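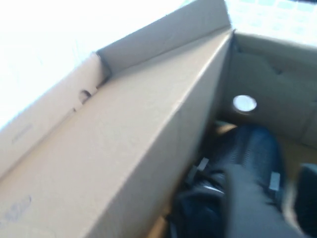
Review: the Urari method for picking items from open boxes

Urari is a training method for robot arms that must take soft goods out of cardboard boxes using a camera at the wrist. It was developed by Fumiko Onishi and Ilari Savolainen and released with its training records in March. This review was prepared for members considering the method for returns handling.

The authors trained on 3,000 recorded picks, of which 2,000 were made with the arm already moving when the box came into view. Blurred views are kept in the training set. Earlier methods, Cillow among them, discard these and slow the arm instead. In our own trial the arm failed on 38 picks, most of them where a dark item lay in the shadow of a side wall.

The written guidance is clear and the software was installed without difficulty. Calibration of the wrist camera is less well covered, and Raimo Kuusisto had to repeat it twice before the results settled. Folded flaps remain a weakness — the arm will sometimes treat a raised flap as part of the wall and approach too high.

We recommend Urari for mixed soft goods in boxes of a known size. Sites that handle many box sizes should wait for the next release.

Reviewed by Helmi Honkanen, 25th February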